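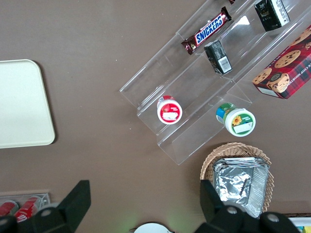

January, equipment notes for the shelf-picking bench

Sat down with Shufen and Shafiq this morning to get the purchase list into shape before it goes to Zinash for sign-off. Writing it down while I still remember who wanted what.

Grippers first. We have been running the parallel two-finger unit on everything, and the question is whether to buy a second of the same or go for something with swappable tips. Shafiq wants the swappable one from Stodivetti. His case is the mix of goods: candy bars, small cartons, round jars, drink cans, cookie boxes. Flat tips are fine on carton sides. I am less happy with them on round lids, and I would like a softer pad for those. Shufen pointed out we could get pads alone from Brutex and glue them on, which costs next to nothing. Agreed to try that before spending on a full gripper. Order two sets of pads, one soft, one medium.

Display stands. The clear acrylic tiered ones stay. Zübeyde asked again about switching to matte white because of the highlights along the edges, and I see the point, but the clear ones are what the shop people use and I don't want to train on something they'll never have. Compromise: buy three more clear stands and one matte for comparison. If depth on the clear shelves is still bad after the camera change we talk again.

Camera. The wrist camera is the biggest item. Hoshino quoted for a wider lens version, delivery in 27 working days. Stornel has one in stock but the bracket doesn't fit our flange and we would have to machine an adapter. Etenesh thinks she can do the adapter in an afternoon. I have put Hoshino down as first choice anyway – the cable exits on the correct side and we have had enough trouble with cables.

Consumables. This line was missing from last year's budget and it should not have been. Real packaging gets crushed, labels get scuffed, foil tears. Put down 200 dollars for groceries and packaging, to be reviewed at the end of the quarter. Keep the receipts in the blue folder, not in the drawer.

Things to hold for now:
Second arm. No floor space until the old bench goes.
Suction tool. Would help with flat boxes, no use on a wicker basket or crinkled foil. Ask Brutex for a loaner.
Barcode reader. Shufen would like one fixed beside the stand. I think the wrist camera should be able to read a label at close range if the new lens is any good. Wait for the lens.

Spares to add, cheap, don't argue about them: fingertip screws, cable ties, one spare wrist cable, trays.

To do
Me: send Hoshino the flange drawing, ask if the price includes the bracket.
Shafiq: pad order, both hardnesses.
Etenesh: rough sketch of the adapter in case Hoshino slips.
Zübeyde: price for the matte stand, same size as the clear ones.

Zinash wants the totals by 4 pm. Shipping is still missing for the stands.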